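Coneck Releases Version 5 of Arkach Records Storage Software for County Offices

ARNANCE, 06/03/2024 - Coneck today announced the general availability of Arkach 5, the latest version of its records storage software for county clerks, land registries and other public offices that keep scanned paper files for long periods.

Arkach 5 replaces the single nightly integrity check used in earlier versions with a continuous check. Each stored file carries a SHA-384 checksum, which is compared against the stored copy on a rolling schedule set by the site administrator. When a mismatch is found, the file is restored from the second copy and the event is written to the audit log. Earlier versions reported mismatches but left the repair to the operator.

The release also changes how scanned pages are prepared before storage. Cropper, the page trimming module that was sold separately until March, is now part of the base license. It removes scanner borders, corrects skew up to 5 degrees and writes the original and the trimmed page as linked records. The original is never overwritten.

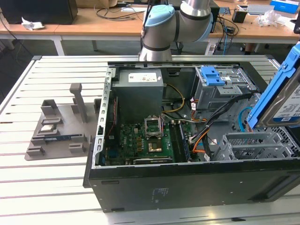

2 min read

Arkach 5 runs on standard desktop and server computers and does not require a dedicated storage appliance. Sites running version 4 can upgrade in place. Sites on version 3 or earlier must first export their index using the migration tool supplied with the installer. During an in-place upgrade the archive remains readable, but new records cannot be added until the index has been rebuilt.

The software was tested before release at 44 county offices. Changes made as a result of the test period include a shorter audit log format, a separate permission for deleting expired records, and support for retention periods that start on the date of a court order.

Existing customers with a current support contract receive the upgrade at no charge. Support for version 3 ends 2 years from the date of this release. Release notes and the migration tool are available from the customer portal.

About Coneck
Coneck develops records storage and document imaging software for local government. The company is based in Arnance.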